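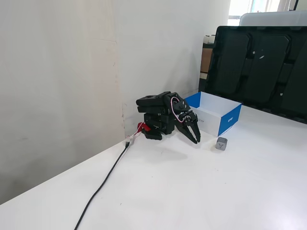
Magazine > Home & Table > Small Spaces

The Box Without a Lid

For two years my work table in Wallton was also my dining table, my post office and the place where small things went to hide. I moved here from a bigger apartment, and I brought 469 objects that fit in one hand. I know the number because I wrote a list, one object on each line, in a notebook from Jinatero.

The list taught me that I own too many lids. A box with a lid is closed on Thursday and forgotten by May. An open box, white inside, stays in use. You look into it when you pass, and you see a button or a small cube at once against the white. I keep mine toward the back of the table, with free surface in front of it.

Trays are a different matter. A molded tray with compartments takes much room when it lies flat, so I stand it upright at the back and take it down only for sorting. The cardboard boxes go on the shelf, and I allow them to carry one or two little things on top.

Trương, the shop under my apartment, sells an organizer with forty drawers. I visited it several times. In the end I bought a cloth for the scuffs on the wall, and I am still not finished with them.

Print this article | E-mail this article

Contact | © Kodero Magazine | Back to top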